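Window over the kitchen sink: leave it bare or cover it?

Posted in Home & Garden > Kitchens
Asked by Erick Simiyu, July 14, 2020
575 views

We bought a 70-year-old house in Catterall last winter and have been redoing the kitchen at the speed of continental drift. The sink is finally in, under a big window that faces west. My wife wants the window left bare. Her mother, who doesn't live with us but does vote, wants café curtains. I wash the dishes at six in the evening with my eyes shut, because the sun comes straight in at head height.

I called a company in Rukville and they quoted me $3,535 for motorized shades. For one window. I asked if that included a person to raise and lower them and the man said no, that was what the motor was for.

What do people do about glare over a sink? Budget is closer to $30 than to the other number, though I can be talked up. The neighbors on that side are a hedge, so privacy isn't a concern. Mold is, a little. The last owners had fabric blinds in there and I took them out with gloves on.

Melahat Aksoy
Member, Kitchens and Baths

Skip anything cloth that hangs within splashing distance. I had café curtains over my sink for four years and washed them more often than I washed the dog. They look lovely in magazines, where no one has ever rinsed a roasting pan.

You have two cheap choices. The first is solar film. You cut it to size, spray the glass with soapy water, squeegee it on and say a few words you wouldn't say in front of your mother-in-law. Get one that's labeled for glare, and check what your window maker says first, as some films can void the warranty on double-pane glass. It'll take the edge off the evening sun and you keep the view of your hedge. It does make the room a little dimmer in winter. I stopped noticing by the second week.

The second is a plain vinyl roller shade, mounted inside the window opening if you have the depth. Measure the width at the top, middle and bottom and order to the smallest one. In a house that old the three numbers won't agree, and they may not be on speaking terms. Vinyl wipes clean, and you roll it up out of sight for the 22 hours a day you don't need it.

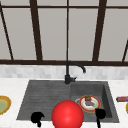 If you go with the roller, get the cordless kind. A cord over a sink ends up in the sink. Also look at where the faucet sits before you drill anything. A tall one can catch the bottom rail of the shade every time you pull it down, and you'll find this out after the brackets are up. I did, and I own the extra holes to prove it.

As for the mold, wipe down the sill when you do the counters and run a fan when you boil pasta. If the caulk along the bottom of the window is black, dig it out and redo it before you hang anything.

Stuvumier

Wear a hat

Skuveo

Agree on the film, but I'd plant something outside too. We put in a small maple and it blocks the low sun all summer, then drops its leaves when you want the light back. Downside is it took nine years. You could do the dishes in the morning until then.

Erick Simiyu

Ordered the film. My wife is happy because it doesn't count as a window covering. Her mother has been told it's temporary. Currently wearing the hat.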